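Community Help > Home and Garden > Bread and Baking

Rye starter goes flat every time I move it to the fridge

Nhi Lý
Posted in July, 3 replies

Hello all! I've been baking with a rye starter since spring and I'm completely hooked, but I've hit a problem I can't solve by reading. On the worktop it's brilliant. I feed it at breakfast, it doubles by lunch, it smells of apples and I go round the house telling people. Then I put it in the fridge for the week, take it out on baking morning, and it's a grey paste with a layer of dark liquid on top. I pour the liquid off, feed it once, wait four hours and get maybe three bubbles. The loaf I make from that is a brick. A tasty brick, but still.

What I do: equal weights of starter, water and wholegrain rye from the Vermeulen mill shop (the coarse one, in the brown bag). Jar is a Mellent clip-top with the rubber seal. Fridge is old and runs cold, I had a frozen lettuce last week. I've tried feeding it just before it goes in and I've tried putting it in hungry. Neither made a difference that I could see.

Is it dying? Should I start again, or can I bring it back? And does it have to live in the fridge at all? I only bake once a week and I hate throwing so much away.

Murdo MacLeish
Replied the same evening

It isn't dying! Please don't bin it. The dark liquid is only alcohol and water that has separated out, and every neglected starter does it. I once left mine at the back of a cupboard in Hikcombe for a whole summer and it came back after a few days of feeding, so a week in a cold fridge is nothing.

I think you've got two separate things going on, and both are easy.

First, you're waking it up too fast. One feed after a week in the cold is rarely enough with coarse rye. Take it out the evening before the evening before, if you see what I mean. So two nights ahead: out of the fridge, stir the liquid back in (don't pour it off, it does no harm and your paste is stiff enough already), throw away all but a spoonful, and feed that spoonful with five times its weight of flour and the same of water. Again next morning, again next evening, and on baking morning it should be leaping out of the jar. Use warm water each time, the sort you'd bath a baby in.

Second, that fridge. If it's freezing lettuce it's far too cold for a starter to do anything at all in there. Move the jar to the door, top shelf, furthest from the back wall. Mine lives next to the mustard.

As for throwing it away, you don't have to. Keep a tiny amount. I keep 10 grams in the fridge, which is hardly more than what sticks to the sides of the jar after you've scraped it, and build up from that when I want to bake. Hardly any waste, and what there is goes in pancakes. My usual pancakes are three big spoons of old starter, an egg, a splash of milk, a pinch of bicarb, straight in a hot pan with butter. They are SO good with bacon.

One more thing about the clip-top jar. Take the rubber seal off. A lively rye starter makes a surprising amount of gas and you don't want to open the door to a mess, or worse.

Nhi Lý
Replied

Thank you Murdo, that's wonderful! Seal is off and jar is in the door. When you say five times its weight, is that the same for the coarse flour? It drinks up water like mad and the last lot was more like clay.

Murdo MacLeish
Replied

Yes, same weights, but add a bit more water until it's like thick porridge. Coarse rye always wants more than the recipe says. Don't go by looks alone in the first hour either, it keeps soaking it up. Smooth the top with a wet spoon and dust it with flour, then watch for cracks. When the flour on top has split into islands it's ready, and that works far better than trying to judge whether it's doubled.

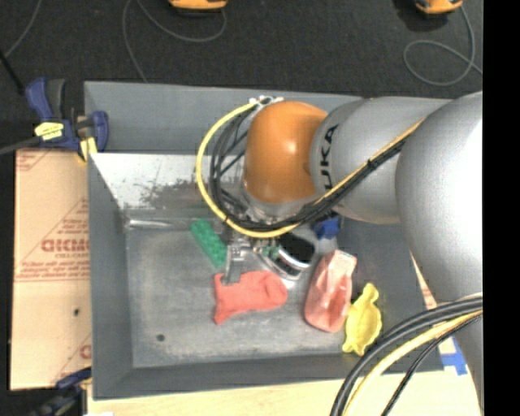 Also, temperature matters more than the clock. My kitchen sits at 22 degrees in summer and a rye feed is ready in five hours or so. In January it can take all day, and I put the jar in the oven with only the light on. Stick a note on the oven door if you do this. I preheated mine once with the jar inside and had to start from a friend's spare.

troritz_baker
Replied

just buy dried yeast, its cheaper

Nhi Lý
Replied, four days later

Had to come back and report! I did the two nights with three feeds, warm water, thick porridge, flour on top. By 7 in the morning there were islands all over it and it had climbed right up to the rim. The loaf rose properly for the first time since I started using the fridge, and the crumb is soft all the way through. My neighbour has had half of it already. I've dried a little of the starter on baking paper as a spare too, in case I do the oven thing.

Next I'd like to try caraway seeds. Do they go in with the last feed or in the dough?

Murdo MacLeish
Replied

Oh well done, that's made my day! In the dough, always. Keep the starter plain or you'll be picking seeds out of your pancakes. Toast them in a dry pan for a minute first and use less than you think, a level teaspoon for a small loaf is plenty. And leave the loaf a full day before you cut it, if the neighbour can wait.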